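Watach (software)

Watach is a task and motion planning package for mobile manipulators working in domestic kitchens. It is written in C++ with a Python interface and was first developed at Wallham by a group under Britt-Marie Brekke. The current stable release is dated 01/10/2024.

Overview

The package takes a symbolic goal, such as placing a pan on a given burner, and returns a sequence of timed joint trajectories. A symbolic layer orders the actions. A geometric layer, called Fontes, checks each action for reachability and collision, and reports failures back as constraints. The symbolic layer then searches again with those constraints added. Planning stops when a full sequence has been found or the time limit, 40 seconds by default, has run out.

Scene model

Fixed surfaces are stored as planar regions with a height, an outline and a list of permitted uses. Burner zones are kept as regions inside the cooktop outline and may overlap its margin by up to 7 mm. Movable objects are attached to a region, to the gripper or to another object. Doors and drawers are treated as joints with one degree of freedom.

Camera input

Wrist camera images are used to correct the pose of the arm base before a grasp or placement. The correction step fits the visible edges of worktops and appliances to the stored outlines. Pixels belonging to the gripper are masked with a fixed template, which must be made again if the fingers are changed.
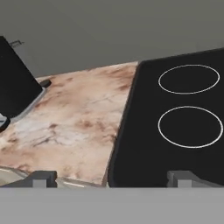

Glossy surfaces are a known source of error in depth data. For this reason cooktop height is read from the scene model, and only the outline is taken from the image.

Testing

Releases are checked against Stutberg, a set of 707 simulated tasks in 31 kitchen layouts. A task counts as passed if the goal holds at the end of the run and no fixed surface has been struck. Tasks involving liquids are outside the scope of the set.

See also

Task and motion planning
Visual servoing
Collision detection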